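Fewer Towels, Better Towels

I cleaned out the linen closet in March. It had been bothering me since we moved in. The door would not close without a shove, and the stack on the top shelf came down every time I reached for a pillowcase.

The closet is 28 inches wide and not very deep, so there was never going to be room for everything. I took it all out on a Sunday morning and sorted it on the living room floor. Beach towels went to a bin in the garage. Anything with a hole became a rag. The fitted sheets for a bed we no longer own went in the donation bag, along with two tablecloths I had never unfolded.

That left the bath towels, and most of them were bad. Some were thin enough to see light through. I kept 15 and started reading up on replacements.

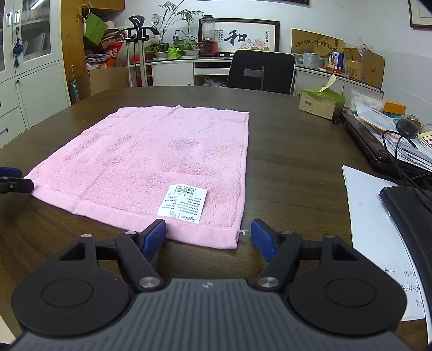
Pink terry, care label still on.

The number to look for is the weight, given in grams per square meter. A towel at 200 is more of a dish towel. Something near 600 is thick and soft but takes a long time to dry, and our bathroom has no window. I settled on the middle for everyday use and bought two heavy ones for guests.

I also quit using fabric softener. It leaves a coating on cotton, and towels with a coating don't soak up much. Now I wash them warm with half the detergent I used to use, and hang them on the rack by the back door when the weather allows. They come out a little stiff - a few minutes in the dryer takes care of that.

The shelves are labeled now, with masking tape for the time being. Sheets are stored inside their own pillowcases, one set per case. The door closes. The medicine cabinet is next, and I already know there is cough syrup in there from the old apartment.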